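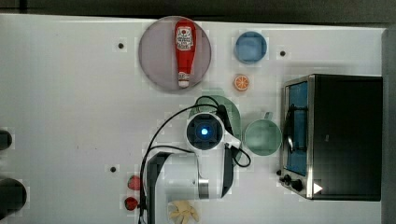 給湯コーナー・食卓まわり 点検表(2月分)
場所:Fudham棟 2階 軽食テーブル
点検:ルンギレ・ケカナ 確認:ヤコブス・ンクナ
備品台帳:806番

1 天板の汚れ、べたつき
判定:良
コメント:白い天板は何も隠してくれない。先月の「たぶん影です」という所見は、布巾で拭いたら消えた。

2 天板の小穴
判定:経過観察
コメント:小さな黒い穴がある。パンくずを押し込んで埋めるのは補修とは呼ばない。つまようじで掃除し、縁の欠けがないか指で確認のこと。

3 皿、椀、マグの欠け・ひび
判定:良(マグ1点を除く)
コメント:セージ色のマグは取っ手の付け根を再確認。前回の記入欄には「かわいい」とだけあった。点検項目にかわいさはない。

4 調味料の置き方
判定:要改善
コメント:ケチャップが丸皿の上に横たわっている。皿は料理をのせる場所で、ボトルの寝台ではない。キャップの閉まりを確かめ、立てて棚へ。

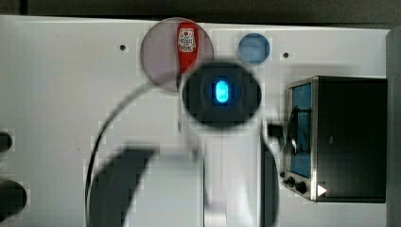
項目4 丸皿の上のケチャップ。右は青い丸い器。

5 食品の出しっぱなし
判定:要改善
コメント:オレンジの輪切りは食べるか、ふたつきの容器に入れて冷蔵庫へ。「飾りかもしれない」という意見が確認者から出たが、飾りも傷む。退室は毎日18時、それまでに片づける。

6 食器の収納
判定:一部未実施
コメント:棚はTrostuveckの浅型、奥行き30センチ。丸皿は下段、椀とマグは上段。入らないと言う人は、たいてい重ねる順番が逆である。

7 布巾と洗剤
判定:良
コメント:布巾は交換済み。食器の買い足し分は2,720円、領収書は台帳にはさんだ。Brandanoの洗剤は残り少ないので、最後の一滴を水で薄めて延命させないこと。

8 前回指摘の是正
判定:半分
コメント:棚のラベルは貼られた。ただし上段と下段が逆。貼った本人は点検者なので、次回までに静かに直しておく。

確認者追記(ンクナ):項目3、マグは取っ手を持って軽く揺すり、異音なし。使用可とする。項目5の「飾り」発言は議事に残さないでほしいと頼んだが、残っている。

次回点検 3月。用紙は流し横のクリップに戻すこと。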